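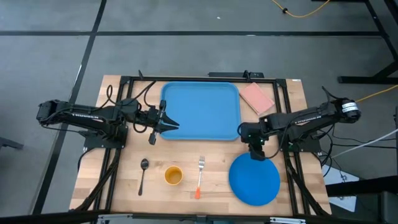

Sunasach gripper trials

The Sunasach gripper trials are a set of bench comparisons of parallel-jaw grippers, run at the Venckus workshop by Zane Siliņa and Indrek Laur. The trials use two robot arms that face each other across a wooden tabletop inside a black aluminum frame, with tableware as the objects to be handled. They are cited mainly for their claim that a cheap two-finger gripper can do most of what a costlier one does at the table. That claim has been disputed, in part by Laur himself.

Background

The trials began in May as a buying exercise. Venckus had to choose between two grippers, the Zodik and the Irken, and the sales material for both gave success rates that could not be compared. The Zodik figures came from foam blocks. The Irken figures came from objects the literature did not name. Siliņa proposed running both on the same arms with the same controller settings, and Laur wrote the test sheet.

The first write-up appeared on Thursday, October 26, 2023. It has been revised since, mostly to soften the wording of its summary.

Setup

The arms are mounted on rails at the left and right sides of the frame, and each carries a gripper. The work area between them holds a shallow blue plastic tray and a small group of household items, among them a metal spoon, a fork with an orange plastic handle, a yellow cup, a round blue plate and a pink sponge. The spoon and fork are laid with their handles toward the front edge of the table.

Cabling is external. Black cables loop over the left arm, and others are draped along the links of the right one. The write-up treats this as a matter of tidiness. Critics have pointed out that a cable pulling on a wrist can shift a grasp by more than the difference the trials set out to measure, and no run was repeated with the cables routed another way.

Method

Each gripper was given 200 attempts. An attempt counted as a success if the item was lifted, carried to the tray and released inside the rim. Dropping an item in the tray from any height was scored the same as setting it down, a rule Laur later called "generous to the point of being useless."

Items were returned to their places by hand between attempts. The positions were judged by eye. Finger pads were changed after every 12 attempts on the Zodik; the Irken pads were left on throughout, as its maker advises against removing them.

Results

The headline figure was a 90 percent success rate for the Zodik, with the Irken slightly ahead. The write-up describes the gap as too small to justify the difference in price. It does not break the results down by item in its main table, and the appendix that does so shows where the trouble lies. The cup and sponge were rarely missed by either gripper. Nearly all failures came from flat cutlery and the plate, and in those the Irken did noticeably better.

A buyer who only needs to move cups would learn little from the average, and a buyer who needs to clear plates could be misled by it.

Criticism

Besides the scoring rule and the cables, three objections recur:

The same person set the items and recorded the outcome.

Only 3 attempts per gripper were filmed in full, so the scores cannot be checked.

Both arms were used, but the results were pooled. Any difference between the left and right arm is hidden.

Siliņa has answered the first point by saying the trials were never meant to be a published benchmark. The summary still uses the word "benchmark" twice.

Later use

Venckus bought the Zodik. A second round, with the arms scored separately and a height limit on release, was announced but no results have appeared. The test sheet remains in use at the workshop for trying out new finger pads, where its weaknesses matter less.

See also

Parallel-jaw gripper
Bimanual manipulation
Grasp success rate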